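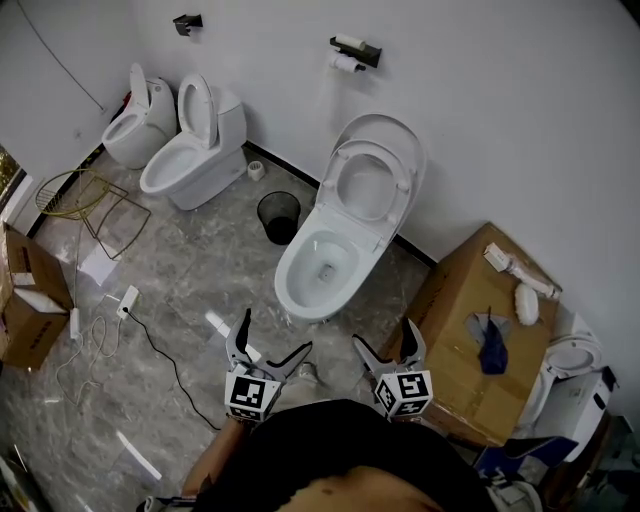
Figure 2. Toilets and wall-mounted paper holder, white wall, gray marble-patterned tile.

3.2 Paper supply and the stocking problem
Running out of toilet paper is the complaint that office managers hear most and log least. Prior work on washroom supplies (Ikonen and Niskanen) looked at purchase volumes, so cases per month, cost per case. Useful for buyers. Says very little about what a person finds when they sit down. We went the other way and asked cleaners to note the state of every holder at each visit. A holder with a shelf on top, like the black one in Figure 2 with one roll hanging and a spare lying on the shelf, was logged as "backed". One roll and no spare in reach was "single". Bare tube was "empty", even if a full case sat in the closet down the hall.

Sites were 18 office buildings served by Brisel, a mid-size cleaning contractor. Visits ran from August on. Cleaners filled in a paper card, later typed up by Hyvönen and Derkach – 3,712 entries in total after removing doubles. Cards with no time of day were kept but left out of the hourly analysis. Handwriting was a problem in places, mostly the letters S and E, and unclear ones were settled by phoning the site.

Main pattern: empties cluster late in the afternoon, after the midday visit and before the evening one. Not a surprise. More intresting is that backed holders were hardly ever found empty at the next visit, while single holders often were, and this held in buildings with light use too. Total paper on site made no clear difference. Paper in the closet does not help the person in the stall.

A complication. In 37 entries the spare had gone missing between visits with the hanging roll barely used. Theft is the usual guess among site managers. Kokkonen (personal note) thinks most of these are rolls moved to the next stall, and the cards partly bear her out – a neighboring holder was often up one roll on the same card. We did not code for this at the start and can't go back to fix it.

Lockable dispensers, the Manninen type, were left out of the comparison. They hide the spare roll, so the cleaners had to open each one to log it and some of them skipped that step. Entries from those stalls are are reported separately in the appendix.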